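Nunport repair shop to keep bench robot on simple jobs for now 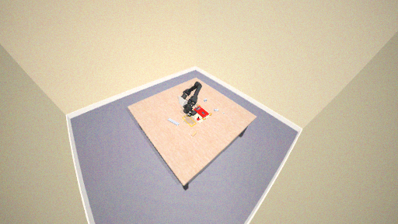 Can a robot arm take over the small jobs on a repair bench yet?
Some of them, if the parts are always the same and a person is close by. Work that changes from one item to the next is still done faster by hand.

The answer comes from Jadoser, a household appliance repair company with a shop in Nunport, which has finished a trial of bench automation. The company tested control software from Trorkine, first in simulation and then on a single arm in the Nunport shop. The trial covered 13 tasks that staff do every day, among them sorting screws, placing circuit boards in a holder, wiping down covers and folding the cloths used for cleaning.

Trorkine said its software completed 89 percent of board placements in simulation without a restart. On the real bench the figure was 60 percent. The company puts most of the gap down to worn parts and changing light near the shop windows – two things its simulated rooms did not include during the first months of work.

Sorting gave the best results. The arm could be left with a tray of mixed fasteners at closing time and the tray was usually ready by morning. Cloth folding gave the worst. A worker folds a cleaning cloth in a few seconds, while the arm took almost 3 minutes and often had to begin again. Jadoser dropped folding from the trial before it ended.

Wiping covers fell in between. The arm cleaned flat panels well enough to pass the shop's own check, but it missed the areas behind knobs and handles, and staff went over those by hand.

The company will keep the arm for sorting and board placement. No jobs at the shop will change, Jadoser said in a statement, and bench staff will get a half day of training on how to stop the arm, clear a jam and start a task over. Repair prices will stay as they are.

Trorkine is also working on a home version of the software, under the name Daher. It is meant for chores such as clearing a table and putting away dishes. The company has not given a price or a release date, and said homes are harder than shops – furniture moves, pets walk through, and no two kitchens are laid out alike. A small group of households will test Daher before any wider sale.

A second round of tests in Nunport starts in September. It will repeat board placement with used parts and add one new task, coiling power cords. Trorkine plans to add scratched surfaces and uneven lighting to the simulation before then.

The Nunport shop will show the arm at work to customers on Saturday morning. Entry is free, and repairs can be dropped off at the front counter as usual.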